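Stop Counting Your Episodes

Ask any group working on robot learning how it's going and you get a number. We have this many episodes, we'll have double by July. I do it too. Last month somebody asked me about our tabletop set and I said 2,439 before they had finished the sentence, and then we both nodded like something had been said.

Nothing had been said. That number tells you how long somebody's storage bill is. It doesn't tell you what the arm has seen.

So this is a short rant, written between two training runs, about how we gather examples and why I think most of us are doing it lazy. Me included. Me first.

Some background. Our set is called Grositz, it's all simulated, mostly one arm at one table, moving bowls and cups and small junk from A to B. The early part was 800 demos made by people with a controller, in two weeks, everyone tired. The rest came from scripts and from replaying the human ones with the objects shifted a bit. The usual recipe. Cheap, fast, looks great on a slide.

Then we trained on it and tested on a room the policy hadn't met, a thing we call Stada. New table height, new chairs, different clutter. It fell apart. Not a little. The arm went to where the bowl would have been in the old room. Confident as anything.

First reaction in the team - more data. Of course. Second reaction, a day later, was to sit down and watch what we already had. I mean watch it, start to end, with coffee, no skipping. I'd recommend this to anybody and almost no one does it. We got through 800 episodes of the scripted part and by the end I could have told you with my eyes closed what was coming next. Same approach. Same height over the table. Same little pause before letting go. The colors changed, the floor changed, we had floors in every shade you can think of, and the motion underneath was the same motion.

That's the bit that stings. We had spent all our effort on how things look, because looks are easy to randomize. One line in a config. Orange floor, dark walls, done. What the arm has to decide, that's hard to randomize, so we didn't.
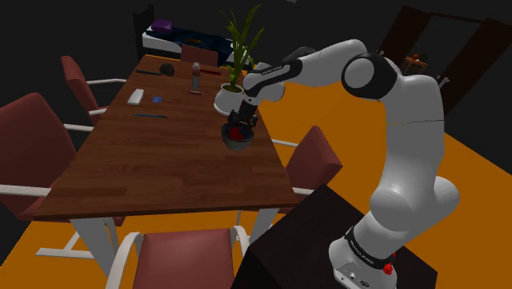 Bowl task, simulated dining room. Bowl held just over the tabletop, plant right behind the gripper.

Look at a still like that one and ask what there is to learn in it. Quite a lot, I think. The bowl has something red in it, so tilt matters. There's a plant behind the gripper, so some paths are worse than others. There are chairs on the sides and small stuff spread out down at the far end. A person would look at that table and already be choosing. Go around, go over, put it down where, how fast.

Now ask what our script was choosing. Nothing. It had a start pose and an end pose and a curve between them, and if the curve clipped a leaf the episode got thrown out. Thrown out! The one moment where a choice would have mattered, and our filter deleted it as a failure. We kept only the ones where the plant made no difference. Then we were suprised the policy acted like plants make no difference.

I don't think we're special here. I've looked through enough open sets by now. Success filter at the end, near misses gone, recoveries gone. What's left is a long row of clean, easy reaches. It's like teaching someone to drive with only the footage where the road was empty.

What I would do instead, and what we've started doing, slowly and with a lot of grumbling:

Keep the ugly ones. If the grip slips and the person operating fixes it, that's the best episode of the day. Label it, keep it. If they don't fix it, keep that too, in a separate bin, you'll want it for something.

Stop early. We used to give each layout a quota and fill it. Now we do 12 demos on a layout and move on, doesn't matter how nice it is. The first few teach you something, the rest are padding. I have no theory for the number, it was how many fit before the lunch break. Works ok.

Change the problem before you change the paint. Move the target so the obvious path is blocked. Fill the bowl, empty the bowl. Put the thing you want behind the thing you don't. Only then go play with floors.

And let different people drive. Our operators all learned from the same one, so they all had the same habits, down to the wrist angle. We brought in two from Tikkanen, the project down the hall, who had never touched our setup. They were slow. They did weird stuff. One of them approached everything from the left for no reason I could see. Great data.

The pushback I get is always scale. Scale fixes it, add another zero, the rare cases show up by themselves. Maybe. If your source has rare cases in it, sure, you get more of them. If your source is a script with one curve in it and a filter that eats the exceptions, you can run it till the disks melt. You get the curve.

Other pushback, and this one is fair: the careful way is expensive. Yes. A messy human demo costs us many times what a scripted one does, and the person making it gets bored and needs breaks and has opinions. The scripts never have opinions. I get why anyone with a deadline picks the scripts. I picked them. I'd maybe still pick them for the first week, just to shake the bugs out of the sim, check that the bowl doesn't sink thru the table etc.

But then don't report it as one big pile. That's really my only ask, if you skip everything else here. Say how many came from people, how many different people, how many layouts, what your filter removed and how much. Silside - our other, smaller set, kitchen stuff - now has a page listing every dropped episode with a reason next to it. It took an afternoon to set up. It's the most read page we have, more than the results.

And the retrained policy? Better in Stada. Still bad with the plant in the way, it sort of hovers there. We're collecting more of those now, by hand, ten minutes at a time.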